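Forums > Handheld Grippers > Setup and Service

This site uses cookies to keep you logged in. By continuing to browse you accept their use.

Filed under: calibration, two-hand rigs, marker tracking

Thread: Right unit loses its marker after pad change

kmensah
Two-hand station, paired handheld grippers, one marker cube mounted on each. I changed the finger pads on both units in March and re-torqued the cube brackets at the same time. Left tracks as before. Right drops out whenever the wrist rolls past 40 degrees. Lens is clean, exposure is locked, firmware matches on both. Cube has two faces toward the other unit in the working pose, so I don't think it's a visibility problem.

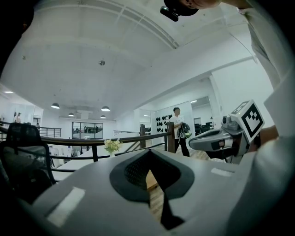
Akpalu, December 18, 2018

Further to the above. I swapped the cubes between units and the fault stayed with the right unit. That rules out the print. Next I was going to rerun the intrinsics with 70 views and see whether the residual changes. Any reason not to?

b_amissah
Don't start with intrinsics. You didn't touch the lens. You touched the bracket. If the cube sits a little off its seat the tracker still solves near head-on and gets worse with roll. Loosen both screws, push the cube down against the shoulder, tighten alternately.

Nostura
Disagree with the above. The bracket can't move far enough for that, the slot is too short. I would look at the cable clip behind the camera module. When the clip is left open the cable pulls on the module as the wrist turns. Same symptom, and it also appears right after service, when people have had the housing apart.

b_amissah
He didn't say he had the housing apart.

kmensah
I did, on the right one only. Should have put that in the first post. The pad screw was seized and I had to get at it from behind.

Nostura
Then check the clip.

kmensah
Clip was half closed. Closed it, redid the bracket as well while I was there, so I can't say which of the two did it. Dropouts are down from 925 to 30 over the same test routine. The remaining ones are all at full reach, where I would expect a few. Walked both units through the routine next to the stairs again, same light as before.
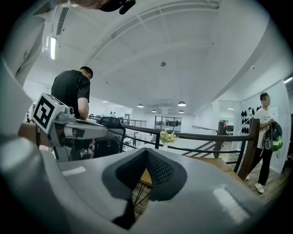
Esi Tetteh would rerun the hand-to-hand calibration before trusting any of those numbers. Once the bracket has been loosened the old offset between cube and camera is void, whether the dropouts went away or not. A low dropout count only means the marker was found. It says nothing about where the tracker thinks it is.

kmensah
Fair. Will do it with the fixed board and post the offset.

b_amissah
Use the stiff board, the paper one curls. And note the screw torque this time so there is something to compare with at the next pad change.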